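About Nastero

Nastero is a live sound and rehearsal company for small-cast musical theater, cabaret and solo vocal shows. We supply amplification, stage monitoring and playback systems, along with the people who run them. We also rent one rehearsal room by the half day.
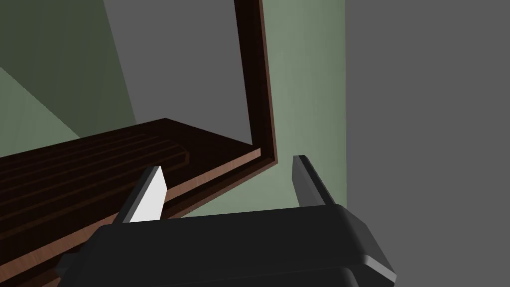
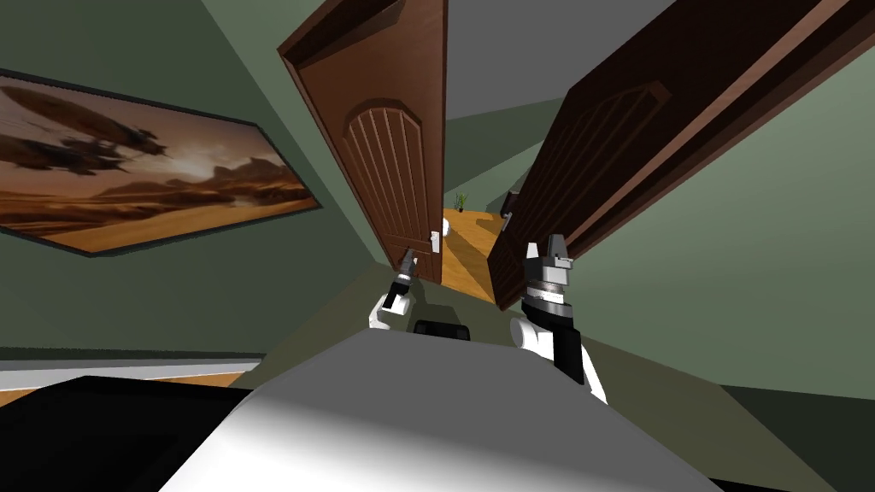
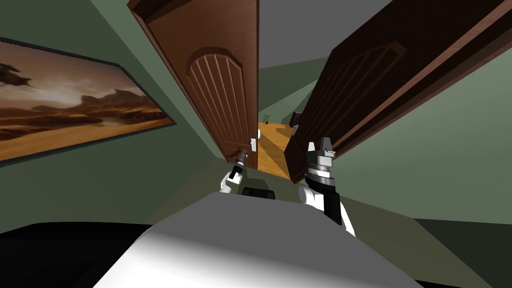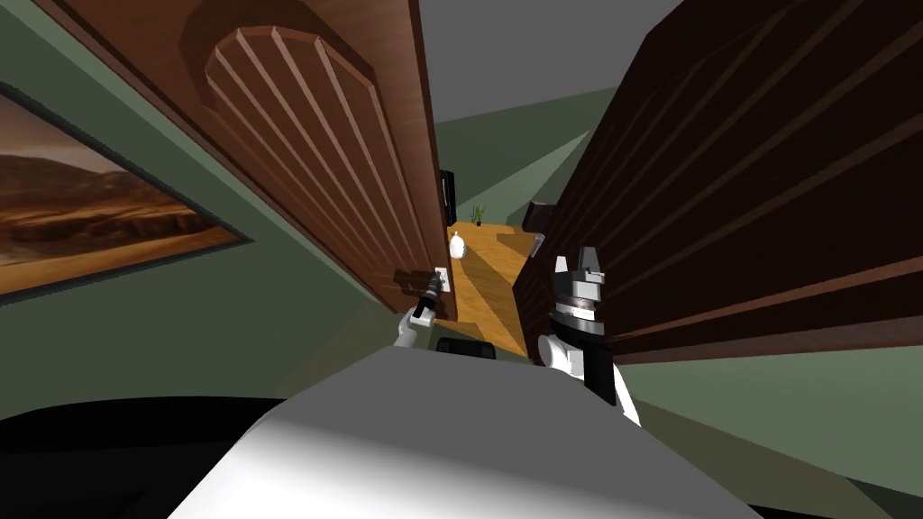

The company was set up by Struan Semple and Emese Csizmadia, who had both mixed touring cabaret and wanted to work in rooms of 300 seats or fewer. That is still the upper limit for our standard package. For larger houses we quote separately and usually work alongside the resident crew.

The rehearsal room measures 61 square meters and has an upright piano, tuned every December and again on request. The noise floor with the ventilation running is 23 dBA. Singers can rehearse with the same microphone and monitor settings they will have on the night - the desk file is saved and loaded at the venue.

Shalini Chaturvedi runs bookings and contracts. Kamlesh Vishwakarma is head of sound and does most of the site visits. Jade Thibodeau is our staff accompanist and prepares reduced scores for piano, or for piano and one other instrument.

Our standard hire package is $1,395 per week and covers:

Main speakers and two stage monitors
Two wireless vocal microphones, with one spare
Digital desk and stage box
Delivery, setup and one technical rehearsal

Operator time is charged separately. Cast changes after the technical rehearsal may need a second call.

Recent work includes the spring run of Jikeritz, a two-hander with recorded strings, and the solo song cycle Flalon.

Prices on this page were last revised on Tuesday, May 28, 2019. Quotes issued before that date stand as written.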